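Rallis Motor Restoration is looking for a second trimmer and fitter to join our workshop. The job is mostly interior work on historic rally and touring cars – seats, door cards, headlining and harness mounts – with some help on body assembly when a car is due out.
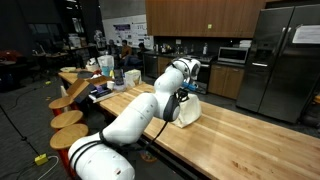

You will need 2 years in a trim shop or body shop and a full driving licence. Race experience is welcome but we don't ask for it. Hours are 8 am to 4.30 pm with a paid half-hour break. Pay is £659 a week to start, reviewed after the first season, with 30 days' holiday.
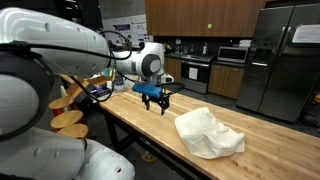 The first car on your list will be the Skisomier coupé, number 88, which is stripped to the shell and needs a full cabin. Patterns for the rear bench are missing and will have to be drawn up from old photographs.

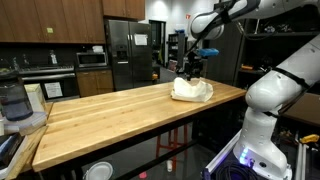

Nurko, February

Send a CV and pictures of two finished jobs to Ginevra Melis at the workshop. Shortlisted people will be asked in for a paid trial day.

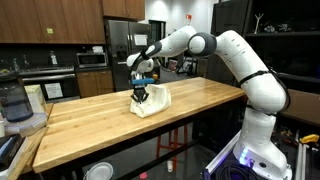

Emiliano Rivas says the trial day was a normal shift on a door card, and that he was told the same afternoon he had the job.

Contact | © Rallis Motor Restoration | Back to top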